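Re: [sorting-list] Metal bins or plastic for mixed small parts?
October 27, 2021

On the list, a member from the Zultitz store wrote:

> Hello all, we are finally replacing the tubs in our returns area and I have been asked to put in a request before the budget closes. Our supplier is offering the Pivent plastic tub, straight sides, stackable, and it is a good bit cheaper than steel. My worry is the corners. We get a lot of small things in the bottom and people spend ages fishing them out. Does anyone use the open metal kind with the sloping walls, and do they hold up? Also, do you line them with anything? I would rather hear it from people who live with the things than from the catalog.

Hello, and what a nice question to find waiting with my coffee. I have had bins on my mind for far too long and hardly anyone at home wants to hear it, so please forgive the length of this.

We went over to open steel bins in April at Grisport, after years of plastic tubs much like the one you are being offered. I was against the change at first, I will admit, mostly on account of the noise. A handful of fittings dropped into bare metal makes a terrible racket, and the first week I went home with my ears ringing. You do get used to it, and we found that setting the bins down on a rubber mat took the worst of the ring out of them.

The shape is what won me over. With the walls sloping outward, things slide down toward the floor of the bin and you can get at them from above without scraping your knuckles on a straight side. Our old tubs had a tight little corner at each end where washers went to hide, and every so often we would tip one out and find parts we had already reordered – twice, in one sad case.

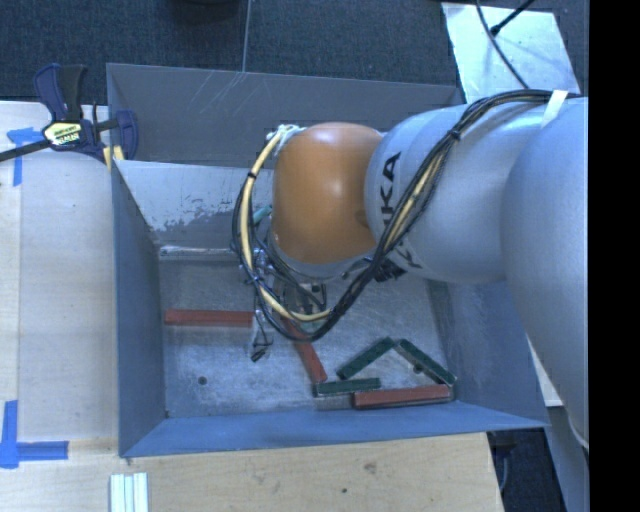 One of the gray bins, with the scratches and the pale worn area on the inside.

As for how they hold up, expect them to look old quickly and then stay that way. Scratches don't bother me at all. What I do watch for is a raised burr along a rim or a ledge, and I go over any I find with a fine file before somebody catches a finger on it. We have 40 bins in use now and have retired only one, which was dropped off the loading dock and never sat flat again.

On lining, we tried three things. Thin foam was lovely and quiet for a few days, then it tore and we were picking crumbs of it out of everything. Cardboard cut to fit is cheap and fine for dry goods, but it soaks up any oil and goes soft. Bare metal is where we ended up, and I would tell you to begin there and spend the money on mats.

Two smaller points while I have you. Shiny metal parts are hard to see against a shiny bottom, so if your lights are directly overhead, see whether you can move one off to the side. And do label the outside of the bin and never the inside, however tempting it is. Ours wore off in no time and the glue left behind was worse than no label.

I can't speak to the Pivent tub in particular. Somebody at the Rashidi site was trying a few of them last I heard, so perhaps they will chime in – I would be curious too, especially about the corners. If your request has to go in soon, ask whether you can order 5 of each and run them side by side for a month before you commit to the rest.

Do let us all know what you pick, and write to me off the list if you want the measurements of ours. I will have to go and find the tape.

Warm regards from the Grisport parts room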